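Répondre à une personne en crise : ce que l'équipe mobile change à l'appel du soir
24/01/2026
Par Adom Adjei

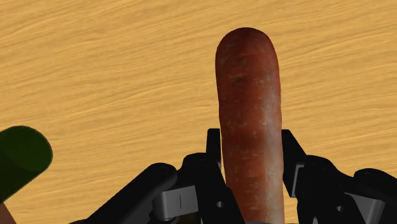

Qui part quand quelqu'un appelle parce qu'un proche va très mal ?

Chez nous, depuis septembre, c'est un binôme : un policier et une infirmière psy, dans la même voiture, sans sirène dans les derniers pâtés de maisons.

(Laisser un temps, les gens s'installent encore au fond.)

Bonjour à toutes et à tous, merci d'être venus un samedi matin ! Moi c'est Adom, j'ai fait de la patrouille de nuit avant de passer à la coordination, donc si je parle trop vite, levez la main, c'est une déformation du métier.

Je commence par l'appel de la rue Lahlou (ne pas donner le numéro, la famille est encore là-bas). Un homme seul, enfermé dans sa cuisine, sa sœur au téléphone depuis une autre ville. Avant, on envoyait deux équipages, on frappait fort, on criait « police ». Là, l'infirmière a parlé à travers la porte pendant 98 minutes. Elle a parlé de foot, de la chaudière, du voisin du dessus... et il a ouvert. Je vous raconte ça parce que j'étais sur le palier et que je m'impatientais, je l'avoue. J'avais mal aux genoux !

Dire un mot du standard. C'est là que beaucoup de choses se jouent, et on en parle trop peu. L'opérateur a maintenant quatre questions à poser, toujours les mêmes : est-ce que la personne est seule, est-ce qu'elle a quelque chose de dangereux à portée de main, est-ce qu'elle est suivie quelque part, est-ce qu'elle accepte de parler. Si l'appel est coupé, on rappelle trois fois. Ensuite on part, même sans réponse.

Les chiffres, vite fait (je les ai sur ma feuille, pas sur l'écran). 106 sorties pour le binôme depuis le lancement. Il y a eu des hospitalisations, bien sûr, et des nuits ratées aussi. Raconter celle du parking Erkum si l'ambiance s'y prête, sinon passer.

Ce qui coince encore : la radio. Le logiciel Stargate ne montre pas à l'infirmière les adresses déjà connues, alors elle me téléphone, je cherche, je la rappelle, et pendant ce temps-là elle est devant la porte. On a demandé la correction. On redemande.

Et puis la relève de quatre heures du matin. Un seul binôme pour toute la ville, quand il est pris, il est pris, et on retombe sur l'équipage classique. D'où la formation Skimutska, trois jours, ouverte à tous les patrouilleurs qui veulent (insister sur « qui veulent », le syndicat est dans la salle).

Questions. Si on me demande l'affaire en cours, je ne réponds pas, l'enquête suit son chemin. Si la sœur est venue, lui laisser la parole en premier.

À lire aussi
Formation Skimutska : les dates du printemps
Standard de nuit : comment se passe un rappel
Stargate, ce que demandent les équipages
Proches et familles : où appeler après une intervention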